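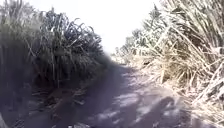
Re: [career-changers] Is the Lundavura certificate worth it?

From: Meron Birhane
To: career-changers list
Date: 05/02/2020

Gadisa Woldemariam wrote:

> Hi all. I've been in payroll for 36 months and I can't picture doing it
> until I retire. I've been looking at the Lundavura data analyst program.
> It's 114 hours, all online, and the adviser told me most people who finish
> are working in the field by the next quarter. They also say you don't need
> any math past high school. My sister Selamawit thinks I should go for it
> before I talk myself out of it. The deposit is $398 and they'll hold the
> price if I pay before July. Has anyone here done it, or hired somebody
> who did?
>
> Gadisa

Gadisa,

I haven't done that one. I did look hard at it last year, and I sat through the same call with an adviser, so take this for what it's worth.

"Most people who finish" is the part I'd poke at. Ask how many start. Ask what they count as working in the field. When I asked, I got a long answer about community and a PDF with smiling people in it. If a man was already doing reports at his company and took the course on the side, is he one of the success stories? I never got a straight yes or no on that. Maybe they have better numbers now. I'd want to see them in writing before I sent anybody $398.

Also, a deposit that goes up in July is a sales tool. Gyms do it. I'm not saying the course is bad, only that the date has nothing to do with whether you should be an analyst.

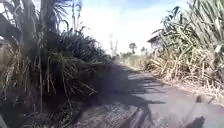 The bigger thing for me is what happens to your payroll years. People on this list talk about switching as if the old job gets wiped and you start clean, and I don't buy it. Once you're in a trade for a while it gets to be like a one-lane road with sugarcane up both sides: you can see where it comes out, but you can't see what's in the next field over, and you start to think there isn't one. I don't think a certificate fixes that by itself. You'd be coming out on somebody else's road, behind people who have been on it since college.

What would I do? I'd look for work that is half payroll already. Mesfin Sisay, who used to post here a lot, went from benefits clerk to reporting at Jekelitz without paying for any program. He asked his manager for the ugly spreadsheet nobody wanted, and then asked for another one. It took him longer than he'd hoped and the raise was small. He'd tell you that himself. But he was getting paid the whole time.

Berhanu Tesfamariam said in the other thread that Assefa only interviews people with a certificate. Berhanu, is that a written rule or something a recruiter told you? I looked at 3 of their postings and every one of them said "or equivalent experience." Those words can mean nothing, I know. Still, I'd apply once as you are and see what comes back.

Gadisa, two questions. Does your company pay for any training? And can you get the refund terms from Lundavura in an email, from a person with a name?

Meron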